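Folding Shirts for Shared Storage: Notes for the Speaker
Lirnwood Residential Services, Household Skills Series

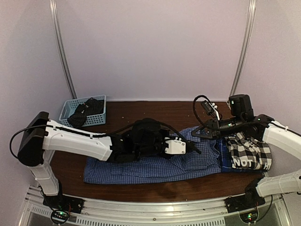

No. 5, page 202

Speaker: Ha-rang Kwak
Revised Jul 6, 2024

Opening

Welcome the participants and thank Obadia Koech for the use of the hall. State the subject plainly: the care of shirts between the dryer and the shelf. Washing was covered in the January session and questions on stain removal should be held for the end.

Leave the opening picture on the screen during these remarks. Point out the blue checked shirt, which is spread flat across the middle of the table. Every method in this talk begins from that position.

Why the residence asks for folded shirts

The linen rooms at Lirnwood were fitted with shelves and have very little hanging space. Residents who send shirts to the shared laundry receive them back folded. In the past year the service office recorded 150 requests for re-pressing, and most concerned creases set in by poor folding. Pravesh Mthembu has the breakdown by building and will take questions on it. Do not read the figures aloud.

The table

Participants often ask what surface is best. The answer given by the residence is any flat one that is wide enough for the sleeves. A wooden tabletop, such as the one shown, is quite suitable. A bed is too soft, and the shirt shifts as it is turned.

Ask participants to look at the surface. There are a few small light specks on the wood, mostly toward the middle and the back. On a dark table these are easy to see. On a pale table they are not, and they will be found later on a navy sweater. The standing instruction is to wipe the table before the first garment and again whenever the load changes from light clothing to dark.

Pause here. Someone usually asks about table covers. Covers are permitted in the Alach building, where the tables are rough. They are not issued elsewhere.

The method

Demonstrate slowly, with the sample shirt. Speak to the back row.

1. Button the collar, the third button and the last button.
2. Lay the shirt face down and smooth it from the collar to the hem with the flat of the hand.
3. Fold one side in toward the center and lay the sleeve straight down along it. Repeat on the other side.
4. Turn up the tail by a hand's width.
5. Fold the lower half up to the collar and turn the shirt over.

Do the whole sequence once without talking, then again with the explanation. With a checked shirt, the lines of the pattern can be used as a guide: if they run straight along the folded edge, the fold is straight. Beginners should be given checked shirts first for this purpose. Plain white is the hardest and should be left until the second half of the practice period.

Kyung-tae Won has asked that left-handed participants be told they may begin from either side. Please say so.

The basket

Return to the picture and draw attention to the small light blue plastic basket at the back left corner of the table. Its sides are perforated in a grid pattern, a style the residence recommends for air to pass through. Inside it is a dark knitted garment, and one end droops over the front rim toward the table.

This is a convenient point at which to speak about knits. They should not be left hanging over an edge for long, as the weight of the garment can pull it out of shape. Knits are laid flat, folded once across the width with the sleeves tucked in, and placed at the bottom of the pile. They should be kept apart from woven shirts during sorting – one basket for each is enough.

Baskets can be signed out from the Goladura desk under stock number 3499. They are to be returned empty.

Practice period

Allow twenty minutes. Participants work in pairs, one folding and one watching, and then change places. Horațiu Stanciu will circulate on the left side of the hall and the speaker on the right. Correct the smoothing step before anything else. A shirt that was not smoothed cannot be rescued at step five and should be opened out and started over.

Closing

Remind participants that the sign-up sheet for the ironing session is by the door, and that the Kang building laundry closes early during the holiday week. Collect the sample shirts. Handouts are available in large print on request.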